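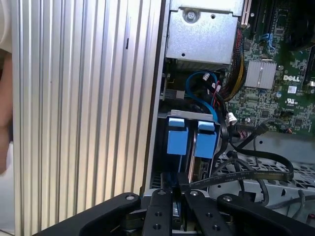
The Upgrade Can Wait, Says a Woman Who Used to Sell Them

8/26/22

14 comments

Kevser Aydoğan does not look like somebody with a cause, and she gets annoyed when I suggest she has one. For nine years she sold office computers to small businesses for a reseller called Kaplan. She left, took the winter off, and came back to the same clients with a service she calls Besten, where for a flat fee she tells them whether they need to buy anything. Mostly, she says, they don't.

I went to see her expecting to disagree. I have heard a lot of people tell me that old computers are fine, and a good number of them were trying to sell me an old computer.

"I don't sell anything," she said, before I had my coat off. "Put that first. I don't sell the machines, I don't sell the parts, I don't get a cut from anybody who does."

So who pays her?

"The dentist. The driving school. The people who would have bought the computers."

The fee is $422 for an office, however many desks it has. I told her that seemed like a strange way to price it, and that a firm with two desks would be better off spending the money on memory. She agreed right away, which took some of the wind out of me. She says she tells firms that size to go away and buy the memory.

Her case against the replacement cycle goes like this. Resellers teach their customers that a desktop has a life of three or four years. The number gets written into leases and budgets, and after a while no one asks where it came from. "I'll tell you where I got it," she said. "I got it from a slide. I was trained on the slide. I never saw a study behind the slide, and I said that number to people's faces for nine years."

Did she believe it at the time?

"I believed it the way you believe your own phone number."

This is a good line and I suspect she has used it before. I asked what the number should be. She wouldn't give me one. A computer used for email and invoices has a different life from one that cuts video, and a machine under a desk in a bakery breathes flour all day. I pushed, and she kept refusing, and I ended up thinking better of her for it, though it does make her hard to check.

What she has instead of a number is a visit. She spends a day in the office and asks people what is slow. She says the answers almost never match what the owner told her on the phone. At the driving school the owner wanted new computers because "everything freezes." The woman at the front desk said one thing froze, the booking page, at the same hour each afternoon when the lessons changed over. The trouble was the booking company's server. New desktops would have frozen in front of the same page.

"And he would have paid for them," Kevser said, "and in October he would have called whoever sold them and complained, and they would have sold him a faster internet plan."

I asked for a case where she had been wrong. There was a long pause. She got up and did something with the kettle.

The case was Jinden, an accounting office with 96 employees, the largest client she has had. She told them to keep their desktops another two years, swap the old hard drives for solid state, and spend the rest on backups. They kept the desktops. They put in the drives. Then the software they used for payroll dropped support for the version of the operating system they were on, and a lot of those desktops couldn't officially run the next one.

"I should have seen it. It was in the vendor's notes. I read the hardware and I didn't read the notes."

What did it cost them?

"Less than they were going to spend in the first place. But they had to spend it in a hurry, in the busy season, and I wouldn't want to be the person who told them it came out cheaper on paper." She now starts every visit with the software list and opens nothing until she has been through it.

To me this is the weak spot in the whole idea, and I said so. The box can be in perfect health and it won't matter if someone far away decides to stop sending it updates. A business that handles other people's tax returns can't shrug at that. Kevser doesn't really argue. She thinks it is a rotten arrangement, but she also thinks a rotten arrangement is still the one you have to work in, and she has told clients to replace working machines for no other reason.

I wanted to hear from somebody who had been on the other end, so I called Aslı Öztürkmen, who manages the office at Brusa, a firm that imports bathroom fittings. Kevser gave me the name, so take that as you like.

Aslı was less of a fan than I expected. "She was right about the computers," she said. "She was not very nice about the printers." The firm kept its desktops. Two of them have since died, both power supplies, both replaced the same week for less than a decent lunch for the staff. She had no complaints there. What bothered her was the report, which she found long and a bit smug, and which had a whole page about cables.

I asked whether people in the office minded using older equipment.

"The young ones mind. They think it looks bad when customers come in. I told them the customers come in to look at faucets."

Would she pay for it again?

"I don't know. You pay once and then you know what to ask. Next time I'd ask the questions myself."

I read that back to Kevser, thinking it might sting. She said it was the best thing a client had said about her, then asked me whether Aslı had really used the word smug. I said she had. She wrote it down.

There is also the environmental argument, which I had been waiting for and which she didn't bring up at all. When I did, she made a face. She thinks it's true that making a new computer costs more than people imagine, but she has sat through too many meetings where somebody announced a green policy and then ordered new laptops to carry it out. She doesn't put it in her reports. "If I say planet, they nod. If I say you can keep your money, they write to me the next day."

I left only partly convinced. Her service depends a great deal on her, on a person with nine years of sales behind her who can tell when an owner is repeating a brochure. I'm not sure it can be taught, and she has no plans to hire. It would also be easy for somebody less careful to copy the pitch and skip the software list — cheap advice, a flat fee, good luck to you when payroll stops opening.

On the way home I thought about my own desktop, which I had more or less decided to replace before the holidays. I asked it what was slow, in the Aydoğan manner. It's the browser, with all the tabs I keep open. I still haven't closed them.

Shared 31 times

14 comments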